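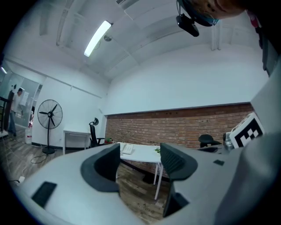

My hand hurts, so forgive any typos. I've spent most of the week teaching a robot to put the phone back on its hook, and by teaching I mean doing it myself, over and over, with a gripper in my fist, while the thing records every move I make.

I started on this at the Sundham office back in October and I thought I'd be bored stiff by lunch. I wasn't! It's weirdly absorbing. You squeeze, the two fingers close, you lift, you carry, you let go, and then you put everything back where it was and go again. My target for the Cerkham set was 137 good runs and I threw out almost 12 of them in the first session (mostly me coming in too fast and knocking things sideways).

The big lesson so far is that you have to stop being clever. My own hand does all these tiny sneaky things, like nudging an object with a knuckle before picking it up, or sort of rolling it into place. With the gripper I've only got two fingers and no knuckles, and it took me ages to stop wanting the rest of my hand back. Slow and plain works best. I pause for a breath before I close the fingers, and again before I open them, and those runs come out much cleaner than the ones where I'm showing off.

I did try the other way as well, driving the arm by remote from across the room at Skarkcombe. It's fun for the first hour, a bit like one of those claw machines at the fair, only you're allowed to win. But I'm so slow at it! One pickup took me 2 minutes, and I overshot twice because I can't judge depth on a screen to save my life. Holding the tool I just reach out and do it. The catch is that I can reach in ways the arm can't, so I have to keep my elbow in and not twist my wrist around like I'm changing a light bulb. I forget that one constantly.

The whole Zhong batch is supposed to get to 975 runs, with all of us pitching in. I'd like to mix up the starting spots more, because when I looked back through my own runs I'd been placing things in practically the same corner every time, and approaching from the right every time too. Creature of habit. So tomorrow I'm going left, and I'm going to try a few at the far end of the table, and I should really do some where the first grab misses and I have to go back for it.

Also I need to buy one of those squishy wrist supports. If you've got one you like, leave me a comment.

Posted December 2018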